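Le labyrinthe de pavement, relevé et lecture

Felicidad Estrella étudie depuis neuf ans les labyrinthes de sol et leur usage rituel. Son dernier relevé porte sur celui de la chapelle d'Eltlow, un tracé à voie unique de 54 segments, posé en dalles de deux teintes.

« Le mot labyrinthe induit en erreur, dit-elle. Un tracé à voie unique ne comporte aucune bifurcation. Le marcheur ne choisit rien, il suit. » La longueur développée atteint 80 mètres, seuil compris.

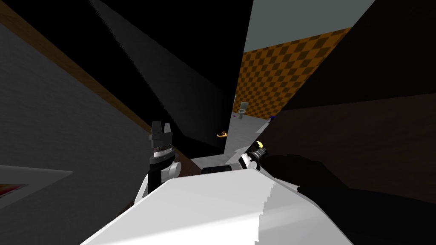 Elle distingue deux lectures. La première, pénitentielle, fait du parcours un substitut de pèlerinage. La seconde, plus ancienne selon elle, y voit une descente suivie d'un retour. « Le centre est un point de rebroussement. Les textes de procession insistent sur la sortie - presque jamais sur l'arrivée. »

Asif Awan, qui a dépouillé avec elle le fonds Dreßler, reste plus réservé. Sur 800 feuillets, deux seulement mentionnent une marche rituelle, et dans une main tardive. « On peut soutenir l'hypothèse du retour, on ne peut pas la dater », précise-t-il. 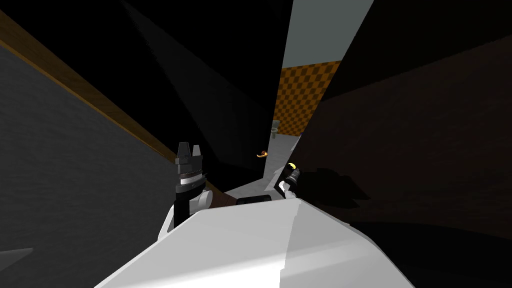

Vue de synthèse, bras gauche levé.

Reste la question de l'orientation. L'entrée regarde l'ouest, ce qui s'accorde avec les deux lectures et n'en départage aucune. Estrella s'appuie plutôt sur le sens de giration, d'abord à gauche, qu'elle retrouve à Brunora.

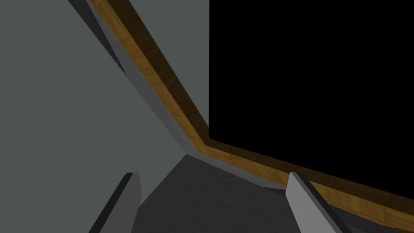
Le motif comparé

Le corpus Enow réunit 2 000 tracés gravés, peints ou dallés. Awan y relève une constante : le seuil est marqué par une pierre différente. « Différente par le grain, parfois par la couleur. C'est la seule régularité que je signerais. »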